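The lifetime guarantee, again

My mother's pressure cooker had a guarantee card that lived in a kitchen drawer under the birthday candles. She never used it. The cooker outlasted the card, which went soft at the folds and finally got thrown out with a stack of takeout menus. I bring this up so you know I grew up around things that lasted, and that I don't enjoy being the person who grumbles about them. But I've been reading a lot of "buy it for life" advice lately and I have some trouble with it.

You know the kind of article. Someone has a skillet, a pair of boots, a backpack and a fountain pen, and wants you to know that if you just spend more up front you will never have to shop again. Usually there's a line about how poor people can't afford cheap boots. Then there's a list of links, and every link pays the writer a cut. I don't mind people getting paid. I do mind being told to stop buying things by a page whose rent depends on me buying things.

What set me off was a suitcase. I bought a Costuvgate carry-on 11 years ago, for $400, back when I was flying for work most months and had convinced myself that this was a sensible sum. The salesman said the word "lifetime" so many times I started to feel mortal. Last fall one of the wheels began to drag, and by the time I got home from a trip to Plonholm it had a flat side and sounded like a shopping cart. Fine, I thought. This is what I paid for.

So I looked up the guarantee. It covers the lifetime of the product. I had read it, as I think anyone would, as my lifetime, or at least the part of it where I still go places. The lifetime of the product is something else. The company gets to say how long that is, and as far as I could learn from the woman on the phone, a carry-on of my model has lived out its lifetime when the parts for it are no longer stocked. The parts for it are no longer stocked. She was very nice about it. She offered me a discount code for a new one.

I asked if I could buy the wheel from somebody else. She said she couldn't recommend that. I asked if she could tell me the size of the axle, and she said she would have to check with another team, and I have not heard from the other team.

Now, I understand that wheels wear out. A wheel is a thing that rubs against airports. I'm not asking for magic. What bothers me is that the promise did its job completely on the day I bought the suitcase, and hasn't had to do anything since. If they'd sold it to me with a plain five-year guarantee I would have gotten more than double what I was promised and I'd be writing a happy post about luggage.

There's an argument I hear a lot, which is that companies offering these guarantees must make better stuff, or they'd go broke replacing it. It sounds right. I believed it for years. But think about how many people keep the receipt. Think about how many move, lose the card, forget what brand the thing is, or decide that a Tuesday's worth of hold music costs more than a new can opener. The company can count on most of us to give up. I gave up on a toaster once with the guarantee sitting in front of me, all filled in, with only a stamp missing.

And then there's the shipping. My neighbor has a Fehr stockpot with a loose handle, and Fehr will fix it for free, forever, if she mails it to them at her own expense, in a box, with the lid. Have you ever mailed a stockpot? She got a quote at the counter and walked back out with the pot under her arm. It now has a handle held on by a hose clamp, which works well, and which I suspect voids everything.

I don't want to pretend the cheap stuff is secretly wonderful. I've had the umbrella that turned inside out on the first corner. I've had the peeler that couldn't. My complaint is with the sums people do to show that the expensive thing is really the cheap thing. They take the price, divide it by some number of years they haven't lived through yet, and arrive at pennies. A $500 coat worn for 100 years is a bargain! Who's wearing it for the last half of that?

Nobody in these articles ever gets tired of anything, either. Their taste is fixed at thirty. They don't put on weight, move somewhere warm, change jobs, have a kid who is allergic to wool. I own a very good briefcase, a serious piece of leather that will certainly outlive me, and I haven't carried it since I stopped working in an office where people carried briefcases. It's in a closet being durable. If you divide its price by the days I used it, it's the most expensive bag I have ever owned, and that includes the suitcase.

Years back I half-wrote a post in praise of heirloom quality, and I'm glad I never finished it. Heirloom is a word that assumes a willing heir. Ask around about what happened to the good dining sets. People I know who've had to empty a parent's house will tell you how hard it is to get anybody to take a sideboard, even free, even a handsome one, even if you carry it down the steps for them. It was built to last and it did last. That was part of the problem.
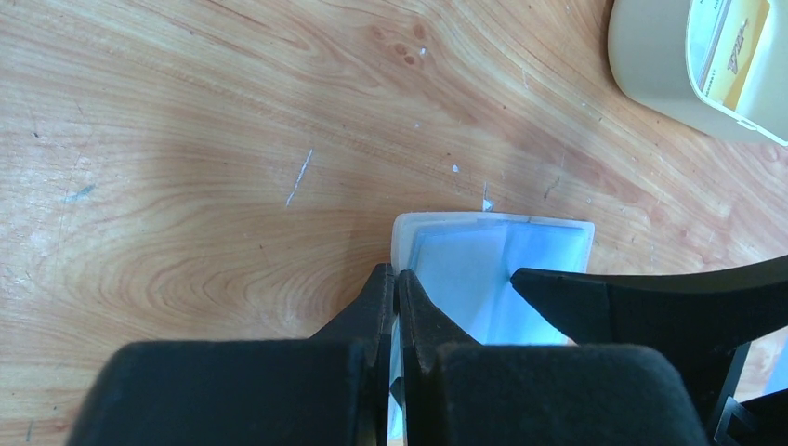
According to Mercedes Ospina, who left a long comment when I first complained about the suitcase, I'm looking at all of this from the wrong end. She says the guarantee is beside the point and always was. She buys secondhand, and what she wants is a thing that has already been through one owner and come out in one piece, as the weak ones are mostly gone by then. A guarantee is a guess about the future, she wrote, and a used drill is a report on the past. She also told me to measure the axle myself with a ruler and quit waiting for the other team.

I think she's mostly right, and I measured the axle. But I'd push back a little. Buying used takes time and a certain kind of eye, and people who have the eye tend to forget they ever learned it. Put me in front of a used sewing machine and I'll admire the color. I'd also say that a thing can survive its first owner by never being used. The exercise bike is the famous case. There's a bread machine in every thrift store I've ever been in and they all look brand new, and I don't believe that tells us much about bread machines.

She's right about the report on the past, though. It's the piece that's missing from nearly every review I read. The reviewer has had the thing for three weeks. They'll say it "feels like it will last forever," and what they mean is that it's heavy. I'd love a site that reviewed nothing until it was at least five years old. It would be useless for shopping, of course, as everything on it would be discontinued, and I suppose that tells you why there isn't one.

The one company that has treated me well in this department is a small one, and I hesitate to praise it in case that spoils it. I have a Mindau desk lamp. The joint at the elbow went loose and I wrote to them expecting nothing. The guarantee on it was two years and long over. A man wrote back the next morning and said the part was a standard washer, told me the size, and said any hardware store would have it. It cost less than a candy bar. He didn't try to sell me a lamp.

I've thought about that email more than it probably deserves. There was no promise anywhere in it. They hadn't said the word lifetime to me, before or after. They had just built the lamp out of parts a person could get, and had somebody at a desk who knew what the parts were. I would pay extra for that, and I'm aware that I'm now about two sentences away from writing the sort of article I started out making fun of. So I'll add that the lamp's switch has always been stiff, that the shade gets too hot to touch, and that one good email in my whole life of buying lamps isn't a trend.

Here are the things I ask now, for whatever it's worth to you. Can I open it? If it's glued shut I assume it's going in the trash someday and I decide what I'd pay for it on that basis. Is there a screw in it that takes a tool I don't have and can't get? Does the maker sell parts to regular people, on a page with prices, today, for the model they stopped making a while ago? That last one is my favorite test. Anybody will sell you parts for the thing they're currently selling. Look for the old one.

And I read the sentence after the word lifetime. There is always one. It's in smaller type, and it's where they tell you whose lifetime they had in mind.

As for the suitcase, I ordered a pair of skate wheels that are very close to the right size. One is on. It's a little taller than the others, so the whole bag now leans to the left when it's standing by itself, and it pulls that way in a long hallway. I'm flying in April and I'll see how it does over carpet. The discount code from Costuvgate ran out while I was deciding whether to be insulted by it. They have since sent me another.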